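Consumer Behavior, Unit 4 – Low-Effort Decisions (notes to go with the lecture)
Instructor: Noelia Robles
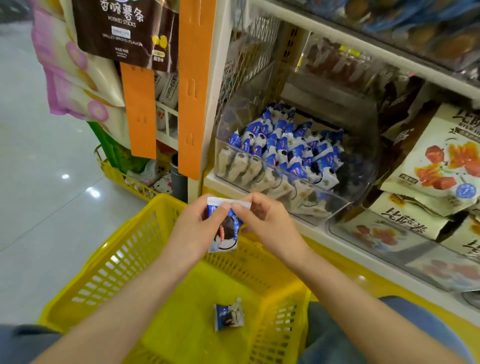

Fig. 1. Snack aisle, small cookie packet over a yellow basket.

Read chapter 6 before section. Skip the box on brand loyalty, we do that in November.

Main idea: most grocery choices take very little thought. Price gets a glance, maybe. Shoppers fall back on habits and shortcuts, and the shortcut depends on what is at stake. Cheap item, low risk – fast choice.

Terms you need:
Involvement – how much the purchase matters to the buyer. NOT how much it costs, altough the two often travel together.
Heuristic – rule of thumb. "Buy what mom bought." "Second cheapest."
Inertia – same brand again, no real attachment. Looks like loyalty in the sales data. Breaks as soon as the shelf is out of stock.
Variety seeking – switching out of boredom. Common with chips, yogurt, gum.
Impulse vs. unplanned: people mix these up every year. Unplanned = wasn't on the list (could be a reminder, "oh right, milk"). Impulse = sudden urge, some feeling attached.

Kavanagh exercise (from class): 70 shoppers stopped at the exit, asked to name the price of one thing they just bought. 22 got it exactly right. 16 wouldn't guess at all. The rest were off, some by a lot. What does that say about small price cuts? And about a sale tag with no real discount behind it? Bring an answer to both.

Package size. Smaller packs – people feel in control, then open a second one. Larger packs – bigger pours, bigger handfuls. Evidence is mixed, so don't write "proves" in your paper. Delali Kwofie's section will go through the two readings that disagree.

Shelf position: eye level sells, ends of aisles sell more. But who pays for the spot? See slotting fees, last week's notes.

For section: pick one product you buy without thinking. Write down the last three times, where, why. Inertia or loyalty? How woud you test it? One page, double spaced, worth 25 points. Due April 12, 2024, paper copy to Diane Gill's mailbox. No email.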